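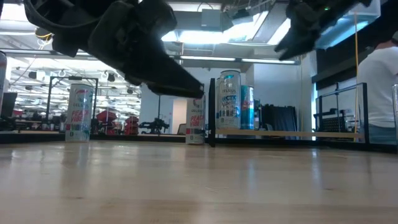
*Tall, slim cans along the far side of a table*

**Can I switch from the 7 mile to the half at Pondodier after registering?**

I signed my daughter and me up for the Pondodier trail races in November. We both picked the 7 mile. She has since joined the cross country team and wants the half instead. The Gratell sign-up page shows no edit button. Do I have to pay twice?

posted by hillrepeats, April 5, 2018

**mudshoes70**

No, you pay the difference. Log in to Gratell, open your receipt and click "transfer." It only shows on the full site, so use a computer. The half is capped at 300 runners and closes early. Check her age too. Last year you had to be 16 for the half.

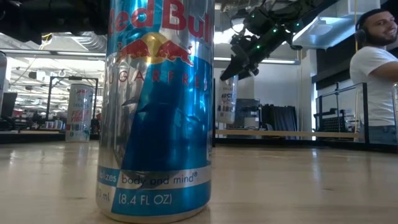
*Red Bull Sugarfree, 8.4 fl oz*

**kalin_loop**

I just emailed them and they changed it. Took a week.

**datelov_harrier**

The transfer link works, but you get a new bib number. I was 148 on the old list and the pickup table couldn't find me under it. Print the second receipt. Also, the half starts at the Kälin lot and the 7 mile starts at the school, so you two will need separate rides.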